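Tuesday, 6.40 am

Slept with the window open. The humidity in the back room was still high when I got up, so I left the dehumidifier on its upper setting and moved the hygrometer off the sill, where it reads the outside air as much as the room.

Second wash trial on the table linen today. The first lot, done in May, came out an even colour but stiff, and I put that down to rinsing. Tatine water is hard. Viera Zeman has been telling me so for years and uses rainwater for anything older than she is. I have a tank now and no excuse.

Method as written on the card: cold soak overnight, change the water, soak again until it stays clear. Then the wash at low heat, 7 g of soap flakes per litre, no bleach and no softener. Fill the small tub to 2000 mL and the rinse tub to 1000 mL, and top up the rinse as the cloth takes it up. Last time I guessed both volumes and couldn't repeat the result.

Bohumila Lukáč rang at breakfast about the Grosport sale. She has a box of damask napkins with fold lines gone yellow and wants to know whether they will lift. Told her it depends on whether the stain is starch or scorch. Starch usually goes in the second soak. Scorch is damage to the fibre and washing does nothing for it. She is going to bid anyway.

Drying flat on towels, then a light press from the wrong side while still damp. I've stopped ironing folds in. A hard crease in the same place year after year is where linen splits, and two of the Grutville tablecloths have gone along the centre line exactly that way. Fold loosely, refold along different lines every spring, tissue between layers.
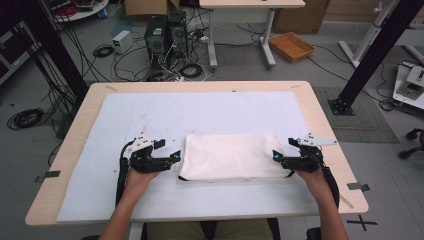 Storage

Cleared the second shelf of the press after lunch. The old cardboard boxes were acidic (pen test went yellow straight away), so they went out with the recycling. Ordered replacements from Tichý, up to four weeks' wait. Until then everything sits in washed calico.

Relabelled as I went. Cotton tape, pencil, tacked to one corner with two stitches. Vlastimil Trnka's inventory numbers still work and I see no point in starting a new series.

Evening. Rinse water clear at the third change. Cloth feels softer than the May batch at the same stage, but I'll hold off until it's dry. Need more soap flakes before the weekend.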